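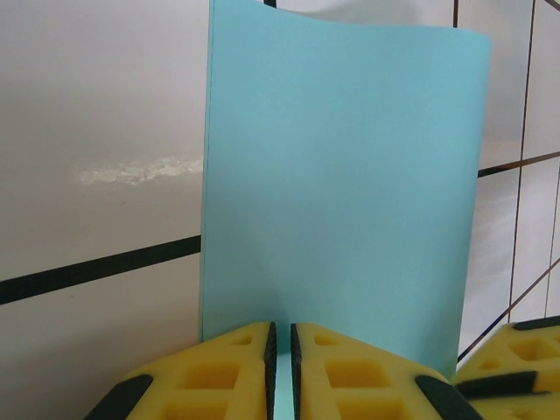 The Case for Keeping the Paper Counter Open

Opinion – June 9, 2023

The town of Mulness will decide in August whether to close the public records counter on the ground floor of its municipal building. Under the plan now before the council, every request for a deed, a permit, a burial record or a copy of meeting minutes would be made through an online portal run from the regional office in Ponambridge. The counter would be replaced by a touch screen and a telephone number. It is the position of this page that the plan should be sent back for further work.

The argument for closing the counter deserves a fair statement. The portal already handles most routine requests. Last year it received 1639 of them, against 507 made in person. Staff time at the counter is expensive, the room is small, and the building department would like to have it. Residents who work regular hours have long complained that the counter closes before they can reach it. A portal is open at midnight and does not take a lunch break. These are real benefits, and many who use the portal for simple matters have little reason to go back.

The two kinds of request are different, however, and the council's report treats them as the same. A person who needs a copy of a parking permit knows what the document is called and roughly when it was issued. A person trying to settle where a drainage easement runs across a back lot usually knows neither. That person arrives with a question, and the clerk's work consists of turning the question into a document. The portal has a search box, and the search box assumes that this work has already been done.

Older records make the difficulty worse. Property files from before the merger with Akberg were indexed by the name of the first owner, and they were never fully reindexed by street number. The report acknowledges this in a footnote. It proposes that such files be scanned and made available on request, with a waiting period of 10 working days. For a family in the middle of a house sale, or a contractor with a crew standing by, a wait of that length is a serious matter. At present the same file can be found, read and copied in one visit.

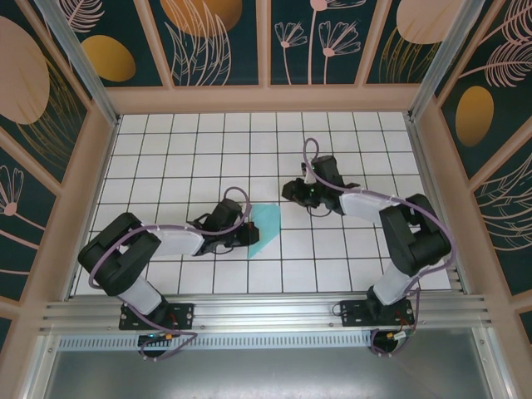 Cost has been the strongest point in favor of the plan, and it should be examined with more care than it has received so far. The savings shown in the report come almost entirely from the removal of 3 counter positions. The report does not show what Ponambridge will charge for the added requests, and it does not estimate the cost of scanning the older files. When Dhillon closed its own counter, the town expected to save money in the first year. It then had to pay for temporary help to clear a backlog of requests that the new system had returned as incomplete. Dhillon may have been unlucky. Even so, the council should want to know what happened there before it adopts the same contract language.

There is also the question of who would be left out. Many older residents do not have a computer at home, and a fair number of younger ones have only a telephone with a small screen, on which a survey map is close to useless. The library has offered to help people use the portal, and the offer is generous – but library staff are not trained in land records, and they should not be asked to give what amounts to advice about property.

Public records belong to the public. State law says so, and the town has generally acted in that spirit. Access, however, means more than the right to file a form. It includes a reasonable chance of finding the thing being sought. A town can meet every legal requirement and still make its records harder to use than they were a year earlier.

A middle course is available. The counter could move to shorter hours, with one late opening each week for residents who work during the day. Routine requests could be directed to the portal, where they are handled well. The older property files could be reindexed in stages, starting with the streets nearest the former Akberg line, where most disputes arise. Once that work is complete, the council could look again at whether the counter is needed, and it would have proper figures in front of it.

Written comments on the plan may be left with the town clerk until the end of the month. They will be accepted on paper, at the counter, during its present hours.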